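A place for the keys by the door

In our house the keys used to sleep everywhere. In the coat, on the fridge, one time inside a shoe. When we moved to the flat in Wornville I decided that every key must have its own hook, and since then I search much less in the mornings.

A rack with a single row of hooks is enough for most families. I prefer it to a bowl, because in a bowl the rings catch each other and you pull out all of them together. Hang it at the height of the shoulder of the shortest person who uses it – in my case this is my daughter. Before you drill, hold the rack on the wall for one evening and try it with your bag in the other hand.

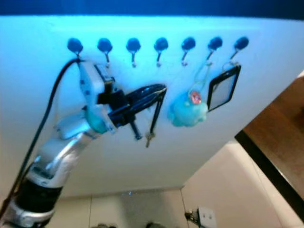
Leave some hooks free. If each one is full, the next key goes back to the coat, and the old habit starts again. Bulky keychains should hang toward the end of the row, so they do not cover the small keys. For a small key that is easily lost (mailbox, bicycle, cellar) use a strap or a loop which you can recognize with your fingers in the dark.

If your rack is screwed on, check the screws every 4 months. A glued one needs a clean and dry wall. I wipe mine with a little dish soap, then plain water, and wait 60 minutes before I press the rack on.

Spare keys do not belong beside the door. Mine are in a tin in the bedroom, each with a paper label – only a color, never the address.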